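Are the Dudetti wildlife photo books worth the money, or is it the same book each time?

Posted by Precious Lumanlan in Books and Reading, Nature

My dad is mad on wild animals and I want to get him a proper big photo book for his birthday in June. The one that keeps coming up is Wolves of the Matubbar, from Dudetti. The blurb calls it "the definitive portrait of a pack" and every review I can find gives it full marks, which makes me suspicious. Has anyone sat down and read the words as well as looking at the photos? He does read them. He'd also like to know it was wild wolves and not ones in a pen. The boxed edition says it is limited to 2,000 copies, if that makes any difference.

Soledad Olmedo

I've got the ordinary edition. The photos are very good, I'll give them that, though you get a lot of wolves standing on ridges looking noble. The text is thinner than the blurb lets on. There are 17 chapters and several are only a couple of pages long, mostly the writer telling you how cold he was. The chapter on the old female and her last litter is the one worth having. I'd have happily read a whole book of that.

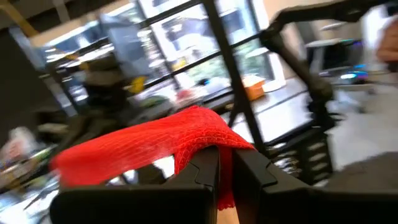 On wild or not, look at the notes at the back before you buy. Mine says which pictures were taken from a hide with bait put out, and it's more of them than I would have guessed from the introduction. They are still wild wolves, but your dad may have views about it. I wouldn't pay extra for the box. "Limited" at 2,000 copies of a wolf book doesn't sound very limited to me, and as far as I can tell you get the same pages with a signed card tucked in.

Edgardo Macaraeg

Brilliant book, get it. My brother has it on his coffee table.

Nantana Srithong

I'd want to know who wrote all those full-mark reviews. I looked at a few on the Gristilia shop page and three used the words "a breathtaking journey", so make of that what you like.

If he reads properly, try the library first. The Pitbridge branch had a copy on the oversize shelf when I was last in, and you could see in half an hour whether it would suit him. Check the print too. The one I handled had a lot of dark pictures running across the fold, so the wolf's face disappears into the middle of the book. For a big present that would annoy me more than the short chapters.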